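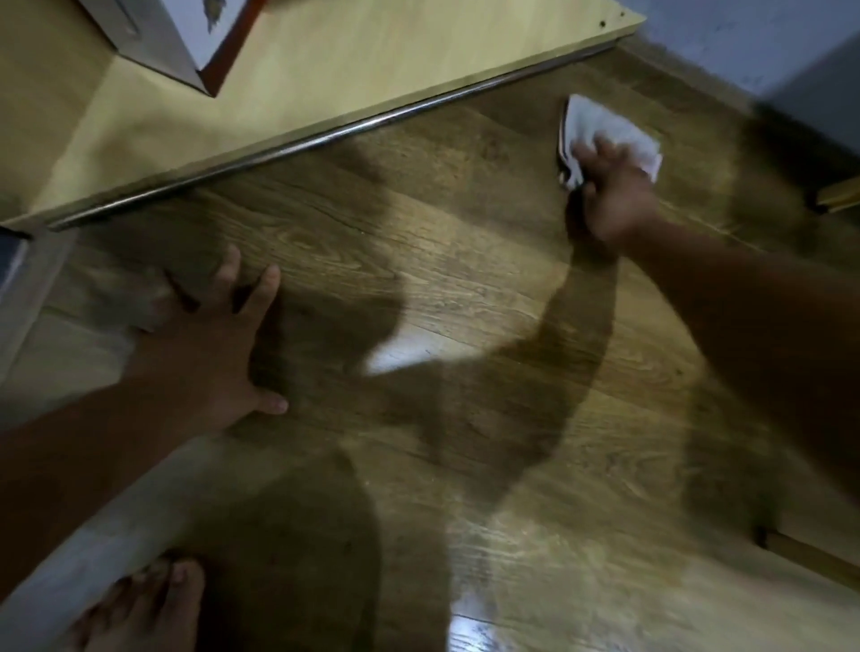

Laminate floor, with a pale panel along one side.

Student Pages > Diaries > Spring Term > Practical Week

Diary: the day of the perm test

Reading time: 5 minutes

April

Up at 5:30 and out of the house without breakfast. I had packed my kit the night before but unpacked half of it again on the kitchen counter to check for end papers. They were in the side pocket where I always put them. I had two full packs. I took the 523 into town and stood the whole way with the kit bag between my feet.

The perm test was scheduled for 9:00 and I wanted an hour on the practice head first. We share the practice heads and the one I like is called Steven. The name is written on the back of the neck in marker and was there before any of us started. Steven has medium hair with a slight bend to it that has been cut too many times on the left, so you learn to work around the short bit above the ear. I wound the top section and the crown twice. The first time the rods sat too far forward and the roots had a drag in them. The second time was better. I held the hair up higher off the scalp and the rods sat on their own base the way they are meant to.

I used cold tap water in the spray bottle for the practice wind and my hands were stiff by the end. Next time I'll fill it with warm.

Mr. Manurung came in at 8:20 and looked over my shoulder while I was taking the rods out. He asked what I would do if the hair at the nape was finer than the rest. I said smaller rods and watch the tension. He said yes, and what about the time? I said check the nape first. He nodded and went to put the test sheets out. He does this with all of us on test mornings, one question and then he leaves you alone. I don't mind it.

My model was Brenda Hartley. She answered the card in the library and she has been in twice before, once for a blow dry and once for the skin patch and the test curl. Her hair is shoulder length, gray at the temples, no color on it for four years. She wanted a soft wave she can dry with her fingers. She brought a photo of herself from a cruise with exactly that wave and said she has been trying to get back to it ever since. It helped a lot to have a photo. The last person I permed told me "medium" and pointed at her collar.

I did the consultation card first. Candidate number 2210 in the top box, then the questions. Any medication, any change since the test curl, any irritation on the scalp. All no. Elasticity was good. Porosity was normal to the ends and then a bit thirsty for the last two inches, so I told her I wanted to take those off before we wound and she said fine, take them. I trimmed it straight and combed it through again.

Sectioning took me longer than I wanted. I got the center panel clean and then the left side had a wobble in the parting and I took it out and did it over. Mr. Manurung was writing the whole time and I couldn't tell if it was about me or the girl at the next station. I decided not to look up again until the winding was finished.

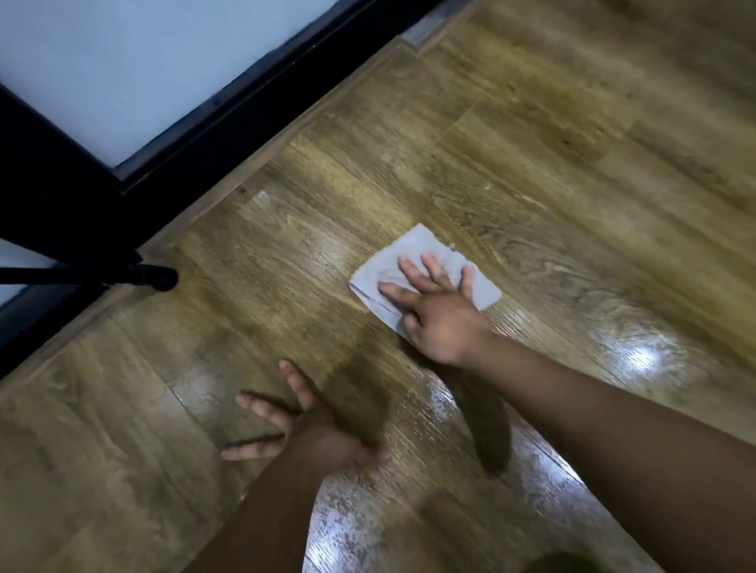
Department of Hair and Beauty, Prultness College

The wind itself went well. I used gray rods on the top and sides and went down to blue at the nape. I had one fishhook end, on the right behind the ear, and I saw it while I was still fastening the band, so I unwound it and used two papers. I had cotton around the hairline and a dry towel under the cape. Brenda was easy to work on. She kept her head where I put it and told me about her sister's new kitchen, and I think I said the right things back.

The lotion was Zivlow, the one for normal hair. We changed over to it this term. It's thinner than the old one and runs if you hold the bottle at the angle you are used to. I had practiced with water in an empty bottle at home over the sink, which my mother thought was funny. I put it on row by row, checked the cotton and changed it where it had soaked up lotion. Timer on. First check at the nape, then the crown, then one at the side.

The nape was ready before the crown. I had a bad minute there. The book says to go by the test curls and the sheet says to go by the book, and I stood with a rod half undone trying to decide whether the S was an S or if I was just hoping. I rewound it and gave it a bit more. When I checked again it was plain enough and I took her straight to the basin.

Rinsing takes forever and it's meant to. My back was aching by then. I blotted every rod, neutralized, waited, took the rods out without pulling and put the last of the neutralizer through the ends. Brenda asked if she was done and I said nearly, and then she asked again.

Dried it with a diffuser on low. The wave came out soft on the sides and a little tighter at the back than I had planned. She held the cruise photo up next to the mirror and looked at both. She said the back would drop. I said it would loosen some as it settled and gave her the care sheet. No shampoo until the day after next, wide comb only, and come back if anything feels wrong. She has my lunch slot next month for a trim.

Mr. Manurung went over the sheet with me at 1:15. I passed. Notes as follows, copied here so I have them in one place:

Sectioning clean but slow. Left side redone, right decision.
Tension even apart from the nape, slightly firm.
Good protection of the hairline.
Talk to the client about timing before she has to ask.
Station left tidy.

The fourth one is fair. I go quiet when I'm concentrating and the person in the chair has no idea what is going on. I'm going to try saying each step out loud on Steven, even if it feels silly with people walking past.

Lunch was a cheese roll on the steps. Then theory in the afternoon, bonds again, and I followed more of it than last time now that I had done the thing with my hands in the morning. Swapped notes with the girl from the next station, who passed too. She had trouble with the lotion running and got some on the collar of her tunic.

I called in at Gunawan on the way to the bus and bought new section clips. Two of mine have lost their springs. They only had black ones left.

Home by 6:00. My hands smell of lotion and soap hasn't shifted it. I still have to write up the client record for the folder and wash both towels. The color practical is next and I haven't opened that chapter since February, so that's tomorrow evening taken care of.

Contact the student pages | © Prultness College | Back to top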